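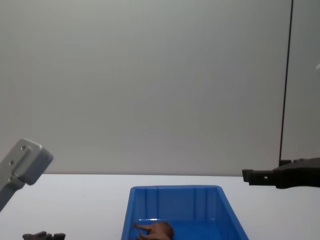

A bin on the table is already a mess in waiting, according to one remark handed in after the last session, and students would do better to put every item straight back on its shelf. The remark is a fair one and is taken up in Section 2 of these notes. The course position remains that an open bin at the work surface is acceptable, provided that it is treated as a temporary stop and is cleared before the room is left.

CLERANCE COLLEGE OF HOUSEHOLD AND WORKPLACE STUDIES
Course 328: Order in Shared Rooms
Handout 4 – Tables, Bins, and the Clearing Routine

1. The table as a working surface

In this course a table is described as "clear" when everything on it belongs to the task in hand. A table with one bin placed on it for sorting is therefore clear. A table with a bin, two coats, and yesterday's mail is not, even if the coats have been folded.

Pale, matte surfaces are preferred in the practice rooms. Small marks show on them readily, and a speck that would go unnoticed on dark wood can be found and wiped off. Students who work at home on a patterned or dark surface should inspect it from a low angle, with the light coming from the opposite side.

The line where a table meets a wall deserves separate attention. Crumbs, paper clips, and thread collect there, and a quick wipe of the main surface tends to push more of the same toward it. The correct direction for wiping is from the far edge toward the person, in straight, overlapping strokes. The table in Indidham Room does not sit flush with its wall at the window end and should be pulled forward once a month.

2. The open bin

The written remark quoted at the head of these notes raises a real difficulty. Bins fill up, and an item that has gone to the bottom of one is often as good as lost. In the observation exercise held in March, several groups reported bins that had become permanent homes for batteries, single gloves, and instruction leaflets.

The alternative, returning each item to its shelf as it is picked up, works well in a small room. It works less well in a shared house or office, where the shelves may be on another floor. The person tidying makes a great many short trips and usually gives up before the table is done. A bin permits one trip.

Students are asked to observe the following points.

– Choose a plain plastic bin without a lid. A lid invites storage.
– Choose a solid color that stands out from the table. Blue on a white or light gray surface is easy to see from across the room.
– Place it near the front of the table, low enough to look straight down into it while standing.
– Leave open space on either side. Items waiting to be sorted go to one side only.
– Do not stack bins on the table.
– Do not label a sorting bin. Labels belong on storage bins, which are covered in Handout 6.

Fabric baskets may be used at home. They are not used in the practice rooms, as they cannot be rinsed out between groups.

3. The clearing routine

The routine is carried out in one period of 30 minutes. Groups that finish early should repeat step (c) and should not begin on another table.

(a) Remove the chairs from the near side of the table.
(b) Place the bin, and put into it every item that does not belong to the room.
(c) Wipe the surface, lifting the bin to wipe beneath it.
(d) Carry the bin out, return its contents, and bring it back.
(e) Rinse and dry the bin if it has held anything damp.

Step (d) is the one most often left out. An otherwise good clearing in which the bin is left in a hallway receives half marks. Items with no known home are entered on the Lorneva sheet kept by the door – one line per item – and are left in the tray under it.

Cloths are to be damp only. The Ravn tables in the upstairs rooms have an unsealed underside and must not be wiped below the edge. Spray is applied to the cloth and never to the table.

4. Work for the next session

Choose one table that is used by more than one person. Write one page on what collects there during a normal day and where each kind of item ought to go. A sketch may be attached, although it will not be graded.

Answer briefly, on the same page:

– Which items return to the table most often after being cleared?
– Would a bin at this table be emptied each day, and by which member of the household or office?
– What is the condition of the far edge?

Students who disagree with the course position on bins are welcome to argue the point in writing. A clearing done without a bin may be submitted in place of step (b), with the number of trips recorded. Bring a dry cloth.

130 shares | 4 comments

© Clerance College of Household and Workplace Studies | Contact the course office | Back to top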